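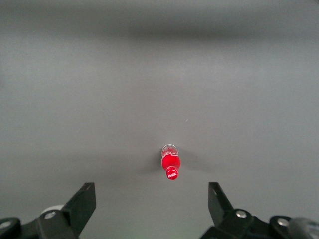 Figure 4. Wrist view at the pre-grasp pose: fingers open, bottle between them and a little farther out.

4. Recording a Pre-Grasp Set

This section covers collecting wrist-view recordings for the Prinow method, which learns to correct the last stretch of an approach from the wrist camera alone. If you have not finished the camera alignment in Section 3, go back and finish it. The recorder will happily run on a misaligned camera and give you a folder full of confident nonsense.

You will need:
- the arm, homed, with the gripper fitted
- the Conamer recorder, version 2 or later
- a plain, matte work surface
- one small object, such as the red Coca-Cola bottle in Figure 4

4.1 Preparing the surface

1. Clear the work surface. Coffee counts as an object.

2. Wipe the surface with a dry cloth. Small specks are fine. The Jiang filter ignores any mark less than 2 mm across, and chasing the last bit of dust is a hobby, not a procedure.

3. Set the room lights the way you plan to leave them for the whole session. Gentle shading across the surface does no harm. A hard shadow with a sharp edge will be treated as an obstacle, and the arm will go politely around it.

4.2 Placing the object

4. Lay the object down with its long side pointing toward the gripper. For a bottle, turn the cap end toward the fingers. Most of our early sets were recorded this way, and mixing directions within one set makes the scores hard to compare.

5. Open the gripper fully from the Clerkell panel (Tools, then Gripper, then Open). Do not pull the fingers apart by hand. They will move, and then they will remember it.

6. Jog the arm until the object sits in line with the middle of the gap, a little beyond the finger tips. Both tips should show in the lower part of the wrist view. If only one shows, the camera mount has slipped – see Section 3.

Note: The object does not need to be perfectly centered. The method learns from small errors, and a set with no errors in it teaches the arm that life is easy.

4.3 Recording

7. Press Arm Record. The light on the panel turns amber.

8. Press Start. The arm backs off, picks a random offset, and returns to the pre-grasp pose at 60 mm per second. It does not close the fingers during this pass.

CAUTION: Keep hands off the surface while the light is amber. The arm moves slowly but has no manners.

9. When the light goes green, move the object slightly and press Start again. "Slightly" means less than the width of your hand.

10. Repeat until the counter shows 80 passes. You may stop early, but the training script will refuse the set and will not say why. This is on our list.

4.4 Checking the set

11. Open the set in the viewer and step through it. Delete any pass in which the object leaves the wrist view or a sleeve enters it.

12. Run the check command. A good set reports a mean side error under 5 percent of the finger gap. A higher number usually means the surface was bumped partway through, often by the person who says it wasn't.

What to expect from the result

In our own trials we ran 209 grasps on small bottles and cans, with sets recorded as described here. The corrected approach did clearly better than the uncorrected one when the object started off-center. With the object dead center, the two were hard to tell apart, so please don't demo it that way.

Shiny objects are harder. Highlights slide along a glossy body as the camera moves, and the model sometimes follows the highlight instead of the object. Adding a second set, recorded under dimmer lights, helps with most of these cases. It does not help with clear glass, for which we have no good advice yet.

When the check passes, save the set under a new name and continue to Section 5, Training.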